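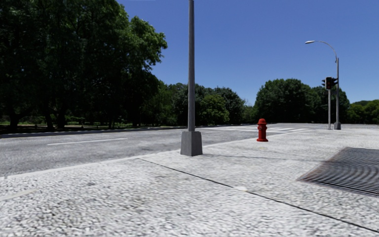

Fig. 1. Computer-rendered pavement beside a road, with a tall grey post.

Filed under: Business Law / Takeovers and Mergers / Handouts

Search this module Go

Handout 6: Buying out the last few shareholders

Welcome back, everyone, and thank you for the good questions after the last session (I haven't forgotten the one on pension funds, we'll get there in September). We're going to spend our time on what happens at the tail end of a takeover, when the bidder has nearly all the shares and would dearly like the rest.

Our running case is Clunavar, a maker of pumps with 2000 shares in issue, all of one class. Trodton owns none of them at the start and makes an offer for the lot. Holders of 1700 shares accept, which leaves 300 outstanding. Has Trodton got enough to force the others to sell? Under the usual British test it needs nine tenths of the shares the offer relates to, so here that means 1800, and it falls short by a hundred. It controls the company comfortably, mind you, and can pass a special resolution. What it can't do yet is squeeze anybody out.

Now suppose Zasix, a small investment firm sitting on a good part of those 300, changes its mind and sells 200 into the offer. Trodton is over the line and may serve notice on the remaining holders, who get the same terms as everybody else. Do remember that the right runs both ways! A leftover shareholder can also insist on being bought, and students lose marks every year by leaving that half out.

A word on price, as I always get asked. The court can look at it, but it is slow to interfere where so many holders have already said yes. Read the Morgan case study, page 23 of the reader, before the seminar and jot down who was bidding, what proportion they held at each stage, and whether you'd have held out yourself. A few lines will do, and messy notes are perfectly welcome.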